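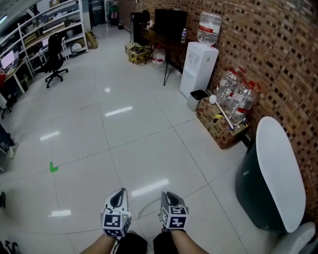
White tile, both hands full.

I have been trying to quit sugar in my tea since March, and I would like it noted that I was doing fine until Arsen Pavliuk moved into the next cubicle with his tin of biscuits. Arsen doesn't offer them. He just leaves the lid off and types loudly.

My plan was to cut down slowly, a quarter spoon less each week. Pichit Wiriya, who quit overnight years ago and brings it up the way other people bring up marathons, told me this was cowardly. By week six I was drinking something that tasted like a warm envelope. I told everybody I'd gotten used to it. I even bought the good loose leaf from the shop on Stendgate, 20 dollars for a bag the size of a wallet, on the theory that better tea needs less help.

It needs exactly the same amount of help.

So I'm back to half a spoon, stirred in while Pichit is on his lunch break. The rest of the fancy bag is in the cupboard behind the rice, and my sister gets it for her birthday.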